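# Giving a corner sofa and a shared sitting area a proper clean

I have put this off for most of the year, partly because I kept telling myself that a quick going-over with the hoover on a Friday-ish sort of afternoon was enough. It isn't, when a sofa gets used by as many people as ours does. So when Roswitha Kälin asked me to write down how I do the big clean at Marside, for whoever takes it on when I'm away in May, I thought I might as well do it properly and put it where other people can find it too.

None of this is difficult. It does take longer than you'd think, mostly because of the drying, so start in the morning if you can and let people know they'll be drinking their coffee standing up.

## What you'll want to hand

- A vacuum cleaner with the small upholstery nozzle and the long thin one for crevices
- A soft brush (an old clothes brush is lovely for this)
- 2 buckets, one for soapy water and one for clean
- Several white cotton cloths
- A mild liquid soap, the sort you'd use for woollens
- A dry towel you don't mind getting grubby
- A lint roller, for cushions

White cloths really are worth hunting out. I used a red tea towel once, many years ago, on a cream armchair belonging to my sister, and we still talk about it.

## Clear everything off first

Take off every cushion, blanket and stray cardigan and put them on a clean surface well out of the way. Then go round the bottom of the sofa and pick up anything that's on the floor, including cables, which have a nasty habit of being swallowed by the vacuum. Have a feel down the back of the seat as well. In one afternoon I have found a teaspoon, three biros, a bus ticket from a city none of us had visited and somebody's very good scissors.

If your sofa comes apart in sections, pull them away from each other now. You only need enough of a gap to get the nozzle and your arm in, and you'll be amazed at what lives in there.

## Vacuum from the top down

Begin at the top of the backrest and work downwards in short, overlapping strokes, so that the dust you knock loose falls on to a part you haven't done yet. Go along the arms next, then the seat, and leave the crevices until last. I do the crevices twice. Crumbs come up on the second pass that you would have sworn weren't there on the first.

Where the dust has settled into a seam, brush it out gently with the soft brush while holding the nozzle close by with your other hand. It's a bit like patting your head and rubbing your stomach, but you get the knack.
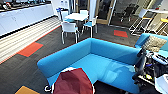
Washing the fabric is the part people worry about, so do have a look for the care label before any water goes near it. If it says the cover can be cleaned with water, put a small squirt of soap into a bucket of lukewarm water and try a damp cloth on a patch at the back, low down. Let that dry fully before you decide. A plain bright blue like ours is a cheerful thing to have in a room, but with no pattern to hide behind, a water ring in the middle of the seat will be the first thing anybody notices. For that reason I always wipe a whole panel from seam to seam, even if there's only one small mark on it. Wring the cloth out until it hardly drips, wipe lightly, then go over the same panel with a second cloth dipped in clean water and press it with the dry towel.

Please don't scrub. Gert Joubert scrubbed at a splash of soup with a nail brush, meaning very well, and the fabric there has looked slightly fluffy ever since.

## Stubborn marks

Let anything sticky dry, lift what you can with the edge of a spoon, and then dab from the outside of the mark towards the middle. Dabbing outwards only makes it bigger. Grease wants a little bicarbonate of soda left on it for an hour and vacuumed off again before you start with the soapy cloth. For ink, I'm afraid I've never had much luck, and I would ring an upholstery cleaner before making matters worse.

## Cushions and anything with a coarse weave

Textured cushions hold on to hair and fluff far more than smooth ones. Take them outside, give them a good thump on both sides, and then use the lint roller in two directions, first along the weave and then across it. If the cover unzips and the label allows it, turn it inside out and wash it on a cool, gentle cycle. Put it back on while it's the tiniest bit damp and it'll go over the pad without a struggle.

## The chairs and table

While the sofa dries you can get on with the eating end of the room. White table tops are kinder than they look and generally come up with the same soapy water. Slim metal chair legs collect a grey smear just above the foot, so turn each chair upside down on a towel and wipe upwards from there. Seat pads get the same treatment as the sofa, with even less water, as they're apt to stay soggy underneath.

## Drying

Open the windows and leave everything alone. Ours took most of an afternoon last time, and it was longer still before the deep part in the corner stopped feeling cold to the back of the hand. Keep the cushions off until then.

Once it's all dry, run the soft brush over the whole sofa in one direction, push the sections back together and plump up whatever needs plumping. I vacuum the carpet at the very end, working backwards to the door, and put the buckets away under the sink with the cloths hung over the rim to air.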